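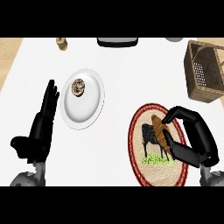
Birnbridge kitchens to get new flour dust limits from December

Bakeries and commercial kitchens in Birnbridge will have to meet a lower limit for flour dust in the air from December, under changes to the district's trading licence conditions published this week.

The conditions apply to any premises that handles more than 860 kilograms of flour in a calendar month. The licensing office lists 139 businesses above that threshold, of which 53 are described as high street bakeries with a shop on the same site. The remainder are pizza kitchens, contract caterers, school meal suppliers and two biscuit factories on the Skolberg estate.

Flour dust is a known cause of asthma and of irritation to the eyes and nose. It is released mainly when bags are emptied into mixers, when work surfaces are dusted by hand, and when floors are dry swept. Fine particles can stay in the air long after the task has finished, particularly in basement kitchens with a single extractor.

Under the new conditions, exposure will be measured over a full shift using a sampler worn on the collar. Premises must carry out one round of sampling before the licence is renewed and a second six months later. Results are to be kept on site and produced on request. A separate short-term limit will apply to bag tipping, which accounts for most of the peak readings in the office's own survey.

The survey took 356 air samples over two winters. The highest results came from small bakeries where mixing, shaping and packing took place in one room. Sites with lidded mixers recorded lower readings, including those that had made no other changes. Opening a door or window had little measurable effect on peaks at the mixer, although it shortened the time taken for levels to fall afterwards.

Dry sweeping will no longer be permitted in production areas. Operators must use a vacuum cleaner fitted with a high-efficiency filter, or wet cleaning where the floor allows it. Compressed air may not be used to clean benches, trays or clothing. Hand dusting of surfaces is still allowed, but the guidance recommends a shaker or sieve held close to the bench, and low-dust flour where the product permits.

Proving baskets and cloths are covered for the first time. The guidance notes that dry flour builds up in the weave and is released when baskets are knocked out against a bench. They should be brushed inside an extracted booth or over a damp surface, and stored away from fans. Plastic and wood pulp baskets are treated in the same way as cane.

Extraction equipment must be examined by a competent person at least every 14 months. Where a hood is fitted above a mixer, the airflow must be checked weekly with a gauge and the reading entered in a log. Filters that have been washed must be fully dry before they are refitted.

Brellum, which supplies mixers and lids to the trade, said it had seen a rise in orders for lids since the draft conditions were issued in spring. The company said most floor-standing mixers made in the past 20 years could take a lid without changes to the bowl lift or motor. Older machines may need a new guard switch, which must be fitted and tested before the mixer is put back into use.

Siriwan, a noodle and dumpling maker with two sites in the district, took part in a trial of the sampling method. It reported that tipping flour from a lower height and rolling empty bags inside the hopper had brought its results under the new limit at one site. The second site required an additional extraction point beside the sheeting machine.

Businesses below the monthly threshold are not required to sample, but the ban on compressed air will apply to them through the general hygiene conditions. Home bakers who sell at markets are outside the scope of the changes.

Premises that exceed the limit at the first round will be given 12 weeks to submit a plan of work. The licence will stay in force during that period. Failure to submit a plan, or a second result above the limit, may lead to restrictions on the tasks that can be carried out.

A drop-in session for licence holders will be held at the Birnbridge licensing office on Saturday from 10am to 1pm. Sampling equipment will be on display, and staff will accept registration forms for the loan scheme. Forms can also be returned by post.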